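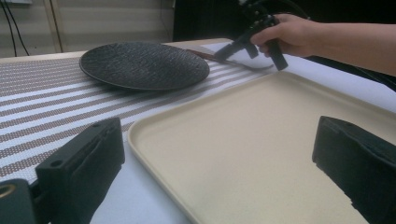 Table clearing set, left-hand view. Tray in front, plate on the placemat, knife beside it.

Plekance Community Forum
Data Collection > Hand-held grippers > Two-handed tasks
Topic: Tray episodes — when should the second hand enter?
14 replies, showing page 1

sereni_lloyd
Site lead
Posted 9:12 am

Good morning. I am responsible for the table clearing collection at our site and would welcome the views of other sites before we fix the written protocol for October.

The task is stated to operators as follows: "Clear the setting onto the tray." Both hands carry a gripper. The left hand is assigned to the tray and the right hand to the tableware. The attached view is from the left tool, with the right-hand tool over the knife.

We have 637 episodes accepted so far, against a target of 2,000. In review, two of our annotators have disagreed over whether the left hand ought to be in position at the tray while the right hand is picking. One holds that the left hand should remain at rest until the tray has to be moved. The other holds that an operator would naturally bring both hands forward together, and that the set should show this.

I should be grateful for a statement of practice from any site running similar work.

Seren Lloyd

c_mathias
Reviewer
Posted 9:40 am

Our practice is the first of the two. The idle hand stays at the start mark until it has a job to do. We adopted this after the Laitinen set, where the left tool drifted during right-hand picks and the trained policy drifted in the same manner. It would creep toward the tray, stop, and creep again. We removed 144 episodes for that reason and recorded them anew.

I would therefore advise a written rule: no movement of a hand without a purpose that can be named by the reviewer.

Cledwyn Mathias

obeidat_a
Posted 10:05 am

I must respectfully disagree with the rule as Mr. Mathias has worded it. Holding a tool near the object it will handle next is a purpose. It also gives the left camera a useful view of the other hand at work. In the view posted above, the left tool has the tray between its fingers and the plate, the knife and the right-hand jaws all appear beyond it. If the left hand were parked at the start mark, the left camera would, at most sites, record tabletop and little else for the first half of every episode.

Drift is a separate fault and should be handled as one. The instruction we give is "approach and hold still."

Afaf Obeidat

c_mathias
Reviewer
Posted 10:21 am

I accept the point on camera view. I do not accept that operators will hold still. Ours did not, after the first hour or so, and these tools are not light.

rjuric
Moderator
Posted 10:58 am

A reminder to all contributors that recommendations in this section should state the tool version in use. Finger pads and mounts differ between versions, and so does the advice.

On the substance, the Skosix review form has a field named "support hand." The values are rest, hover and contact. Sites may collect any of the three provided the value is recorded and each batch is kept to one value. Mixed batches are returned. I would ask Ms. Lloyd which value has been entered for the 637.

Radomir Jurić

sereni_lloyd
Site lead
Posted 11:15 am

Thank you. Tool version is 2 for both hands. The field has been left blank in the early batches, as the form did not yet include it. From the later batches, most are hover. I will have the blank ones checked and filled in.

cadi_rees
Posted 11:49 am

May I raise a related matter, as I annotate for this kind of set. The knife causes us more trouble than the left hand does. It lies flat, the right tool comes down on it from above, and one operator will take it by the handle while the next will take it by the blade. Both are accepted at present. The label in either case is "pick knife," so the model is given two quite different grasps under one label.

I have asked twice for a ruling on this through the Fomitz ticket system and have received only the automatic reply.

Cadi Rees

obeidat_a
Posted 12:10 pm

We accept handle only. Blade grasps go to a separate folder and are not counted toward the target.

c_mathias
Reviewer
Posted 12:32 pm

I would keep both. A household robot will meet knives in every position, and a set with handle grasps alone teaches it nothing about the case where the handle is out of reach. Label them apart by all means, but discarding good demonstrations is a poor use of operator time.

obeidat_a
Posted 12:38 pm

They are not discarded. They are held. The intended user of this set will be handing tableware to people, and a robot that presents a knife having learned both grasps equally is a matter I would not wish to sign for.

rjuric
Moderator
Posted 1:20 pm

Ms. Rees, please send me the ticket numbers privately and I will see that they reach the right desk.

Until a ruling is issued, sites should use "pick knife, handle" and "pick knife, blade" as separate labels. Whether blade grasps count toward the target is for the site and its client to settle in writing. This forum cannot decide it.

cadi_rees
Posted 1:34 pm

Sent. Should the relabeling apply to episodes already accepted, or only from now on?

rjuric
Moderator
Posted 1:41 pm

From now on is required. Earlier episodes at the discretion of the site.

sereni_lloyd
Site lead
Posted 2:25 pm

We will relabel the earlier ones as well. On the original question, our draft wording is now:

"The left hand approaches the tray at the start of the episode and holds still, fingers open, until the right hand has released the last item. An episode in which the left hand moves during a right-hand pick is to be marked for review."

Operators will be given a rest after each block, the length to be agreed with them. Placemat and plate will change between blocks, and the tray will remain the same until we reach 2,000.

Mr. Mathias, would this meet your concern?

c_mathias
Reviewer
Posted 2:50 pm

In part. "Moves" needs a limit in millimeters or your reviewers will each apply their own. I would also ask that the first batch under the new wording be reviewed in full and not by sample. I remain of the view that rest is the safer value for a new site, but I have no objection to the draft going forward with those two changes.

Page 1 of 2
Log in to reply to this topic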